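Comparing Two Hand-Held Grippers for Recording Tabletop Tasks
Student project report, August 26, 2018

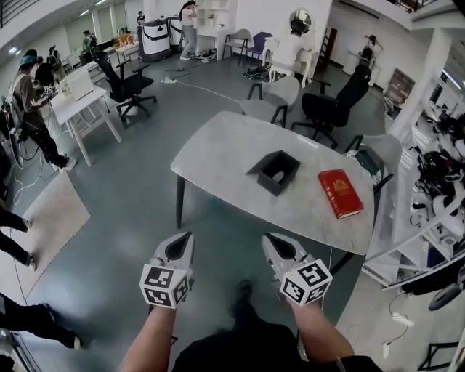 Our project compared two designs of hand-held gripper for recording how a person moves objects on a table. The recordings are meant to be used later as training material for an arm. The quality of the recording depends on whether the tool lets the operator do the task in a normal way, and on whether the position of the tool can be worked out afterward. We looked at both.

The two designs are called Kastgate and Minami in this report. Kastgate is the older one, used by the group before us. Minami was drawn up in May by two members of our team after we had spent a few weeks with the older tool. The software that turns marker sightings into positions is called Skurudura. We did not write it, but we changed two settings, described below.

1. What we wanted to find out

The assignment asked for a comparison with a clear result. We settled on these questions:

Can a new operator pick up and place common objects with the tool without practice?
How often does the marker cube go missing from the headset view during a task?
Does the tool tire the hand over a normal session?
Is the opening of the jaw reported correctly?

We left out the question of which tool gives better results once an arm has been trained. That would have taken more recordings than we could make and more computer time than we were given.

2. The tools

Both designs have a pointed jaw driven by the fingers and a cube with printed black and white patterns. The camera on the operator's head sees the cube, and Skurudura works out where the tool is from the corners of the patterns. There are several patterns on each cube so that at least one should face the camera in most hand positions.

In Kastgate the jaw is moved by a trigger under the index finger. A spring opens it again. The spring is stiff, and the previous group wrote in their notes that it was chosen so that the jaw would never stick half open. The cube sits on a short post.

In Minami the jaw is moved by squeezing the whole handle. The spring is softer and the travel is shorter. We moved the cube back toward the base and tilted it a little toward the operator, which we expected to help when the hands are low over the table. The handle is also thicker. We printed it in two halves and joined them with screws, and the first version split along the seam after a day of use. The second version has a lip on the inside of the seam and has held up.

Both tools can be used in either hand. For all the tests in this report the operator held one in each hand, always two of the same design.

3. Tasks

We used five tasks. They were picked from the list the lab already uses, so that our recordings could be added to the others if they were good enough.

Open box. Lift an object from the table and put it inside an open-topped box.
Book turn. Turn a hardcover book so that its spine faces the operator, using both hands.
Book lift. Pick up the same book by its edge and lay it flat on the other side of the table.
Handover. Pick up an object with one gripper, pass it to the other, set it down.
Box shift. Move the box itself by gripping its wall.

Book lift turned out to be the hardest. The cover slides on the table before the jaw gets under it, and most operators ended up pushing the book against the second gripper to raise one edge. We allowed this. In the lab's own instructions there is no rule about how to do it, and we thought it was better to record what people do.

Box shift was easy with both designs as long as the jaw could straddle the wall. With Kastgate some operators let go too early when the trigger finger got tired.

4. Procedure

Operators stood at the table with the headset on and started with both hands away from the surface. One of us read out the task name and pressed the start key. The operator did the task, brought the hands back and said "done." A recording in which something was dropped was kept and marked as a drop. A recording in which the operator stopped to ask a question was thrown out and repeated.

We collected 108 usable recordings, split evenly between the designs. Of the ones we threw out, most were stopped by questions in the first session, when our instructions were not clear enough. We rewrote the instruction sheet after that and read it aloud to everyone.

The order of the two designs was switched between operators. We did not switch the order of the tasks, and we should have. By the time people got to box shift they had already used the tool for a while, so the results for that task probably look better than they would for a beginner.

5. Settings in Skurudura

The default settings reject any marker that is seen at a steep angle. With the default, the position dropped out whenever the wrist turned inward, and this happened in almost every handover. We relaxed the angle limit by one step. The positions at steep angles are noisier but can be smoothed.

The second change was to the exposure. The ceiling lights reflect off the tabletop, and on automatic exposure the camera darkened the picture when the operator looked straight down. The white parts of the pattern then turned gray and the corners were lost. We fixed the exposure at a value that worked for the table and accepted that the far side of the room would be too bright in some recordings.

Both changes were in place for all the recordings counted in this report.

6. Results

Marker visibility. We counted a recording as having a dropout if either cube was missing long enough that smoothing could not fill the gap. With Kastgate there were 28 such recordings. With Minami there were clearly fewer, and nearly all of them came from the handover task, where one hand passes in front of the other. Moving the cube will not solve that. A second camera might.

Drops. The two designs were close. Minami had fewer drops in open box, Kastgate had fewer in book lift. We think the stiffer trigger lets the operator feel the closing force better, but we did not measure force and can't say so for certain.

Comfort. Everyone preferred the thicker handle. Two operators with small hands said they had to stretch to get the jaw fully closed with Minami, and one of them asked to take a break for that reason. A smaller handle shell would be easy to print.

Jaw opening. Here Minami did worse. The soft spring leaves some play near the fully open position, so the reported opening can differ from the real one. The error is small once the jaw has closed on something. For a task where the jaw must be opened by an exact amount — putting it over a box wall, for instance — it could matter.

7. Problems

The headset shifted during several sessions. When it slides forward, the view tilts down and the far edge of the table is lost. We now ask operators to tighten the strap before each task, and we look at the first picture of each recording before going on. This costs a little time but saved us from redoing a whole set.

Printed patterns wear at the corners of the cube. On the older tools the edges had been rubbed enough that one face was no longer recognized. We reprinted all the patterns before starting and covered them with matte film. Glossy film was tried first and was useless under the ceiling lights.

The room is shared, and other people were working in it during most of our sessions. Noise was not a problem, but we sometimes missed the word "done" and the recording ran on. Those were trimmed by hand. A foot switch would be better than a spoken word.

We had planned to include a run on the arm from Billport, playing back a few of the recorded paths without any training in between. The adapter plate for the jaw did not fit the wrist flange and a new one was not ready in time. The files for the plate are in the project folder, with the corrected hole spacing.

8. Recommendation

We recommend Minami for further recording, with a stiffer spring. The gain in marker visibility is large enough that fewer recordings have to be repeated, and the handle is easier on the hand. The spring can be swapped without opening the seam. The Kastgate spring fits in the same space, although we only tried it on one unit and it made the squeeze too hard for long sessions. Something between the two is needed.

For tasks with a lot of hand crossing, neither tool is good enough with a single head camera. Until there is a second view we would leave handover out of the recording list or accept that many of those recordings will have gaps.

9. Left for the next group

Switch the order of the tasks between operators.
Print the small handle shell and test it.
Measure the play in the Minami jaw with a gauge instead of by eye.
Finish the adapter plate and run the playback test.
Replace the spoken "done" with a switch.

The recordings, the instruction sheet and the print files are stored together. File names start with the design name, then the task, then the number of the try. Recordings marked with a D had a drop. The thrown-out recordings were kept in a separate folder and should not be mixed in, as several of them have the old exposure setting.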